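Packing Up the Back Bedroom

I said in my last post that I would write something once the packing got under way. The back bedroom is the room I was dreading, so I started there. It has the least furniture of any room in the apartment and the most small stuff, and small stuff is what takes the time.

The move is in October. Serena Bianchini, my landlady, was kind enough to let me stay an extra month while the new place gets its floors done. My cousin Adelmo Valentini is lending me his van and his back. He has moved 4 times in the last few years and has opinions on everything, most of which I ended up following.

His first rule is to pack on the bed. I had been kneeling on the floor with the boxes and my knees were letting me know. With the box up on the duvet I can stand, and I can see down to the bottom of it. It also means I have to finish before I can go to sleep, so the box gets closed up the same night. I left the bedding on. It has to be washed before the move anyway.

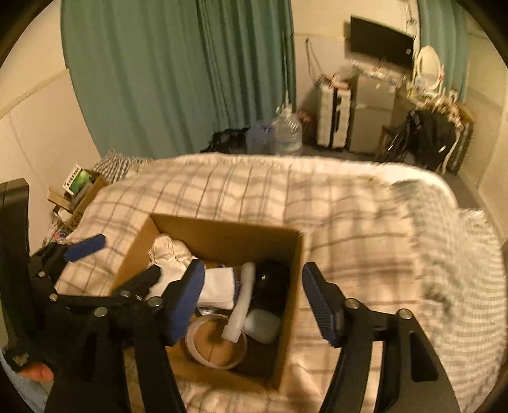 His second rule is one kind of thing per box, and I have already broken it. I did books that way, and winter clothes, and those were easy. But every room has a pile that doesn't belong to any kind. Cloths, a bottle of something, a roll of tape, papers I need to keep until at least spring. I gave up sorting that and decided each room gets one mixed box, with the room name on it and the word MIXED. If I can't find something at the other end, I know which boxes to look in first.

I bought the boxes from Lo Presti, the hardware store two streets over. They come flat in bundles of 5. I could have gotten free ones from the grocery store, but the last time I did that half of them were different heights and nothing stacked in the van. The paper for wrapping came from there too, a pack of 300 sheets, and I have barely made a dent in it. If anybody local wants the rest, let me know.

A few things I have learned so far:

Pack soft things around hard things. I had all my towels in one box and all my jars in another, wrapped in paper, which was a waste of both paper and towels. I redid it.

Keep the tape in one place. I lost mine in a box. I had to open a box I had already taped to look for it, and it wasn't in that one.

Write on the side of the box as well as the top. Once they are stacked you can't read the tops.

Socks are good filler. Any that are missing a partner go into the corners of boxes, and maybe the partners will come out at the other end.
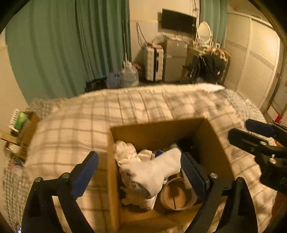
Page last changed: October, 9:40 p.m.

The furniture is still undecided. The television comes with me, but it is mounted on the wall and I would like a second person there when it comes down. Adelmo says he can do it by himself and I have said no. The white drawer unit under it can go in the van with the drawers taped shut. The gray metal cabinet next to it I'm less sure about. It's useful, but there isn't an obvious wall for it in the new place, and it would have to go down three flights of stairs. I keep putting things on top of it, so I suppose I should clear that first and then decide.

The teal curtains are staying up until the last night. I asked Serena if she wanted them for the next tenant and she is thinking about it. They are long, and the windows at the new place are short, so I would have to cut them. I'd like to leave them if I can.

The oval mirror will ride up front with me, wrapped in a blanket. I don't trust it in the back of the van. The clothes on the chair are the ones I'm still deciding about, and that pile has gotten bigger since I started.

For the things I'm not taking, I listed a few on Pikeo and had one reply so far, from a man who wanted to know if I would deliver. I would not. Whatever is left by the end of the month goes to the donation place.

Next up is the kitchen. I've asked Adelmo to bring the thicker boxes for the plates, and I still need to buy another roll of tape.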